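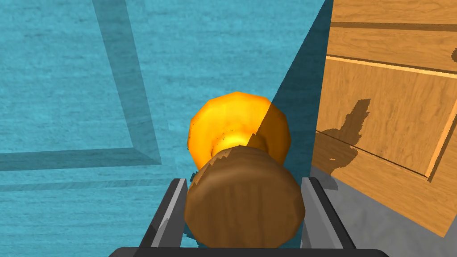

A gripper view from the simulated trials, with the wooden-based piece between the fingers and the cabinet to the right.

Thaddäus Wieser has spent most of the year comparing two grippers without touching either of them. Drorna, the project he runs with Nuanchan Kaewkla, does its first round of tests in simulation and buys hardware afterwards.

"We had money for one gripper," he says. "Hosel was the one I wanted. Matia was cheaper and I assumed it would drop things."

Each model was given 2000 grasps, 4000 in all, on the same set of objects. The awkward ones were those with a narrow neck and a wide top. Wieser says the fingers can close well on the lower part and the top still swings when the arm turns.

Kaewkla looks after the camera side. She tried 3 mounting positions and kept the one that looks along the fingers from behind the palm. "You lose the fingertips," she says. "When a big object is in the grip it covers them, and you have to judge contact from something else. But the object stays in the same part of the picture wherever the arm goes, and that made the two grippers easier to compare."

Shadows gave her more work than she expected. The renderer draws them with stepped edges, and a dark patch across an orange surface was often read by the detector as a second object. She left the shadows in. "A kitchen has shadows. I would like them to be smoother, but I don't want them gone."
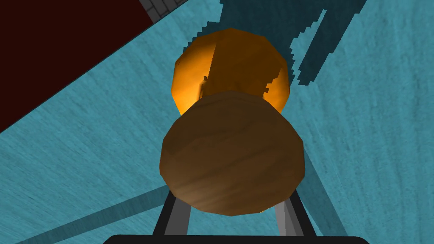 What they chose

Matia came out slightly ahead on the round objects and behind on the flat ones. Wieser has ordered it anyway, and the controller, Fung, will be carried over from the simulation with its settings unchanged.

"Then we find out how wrong the friction was," he says. Kaewkla expects to start on the real arm in September.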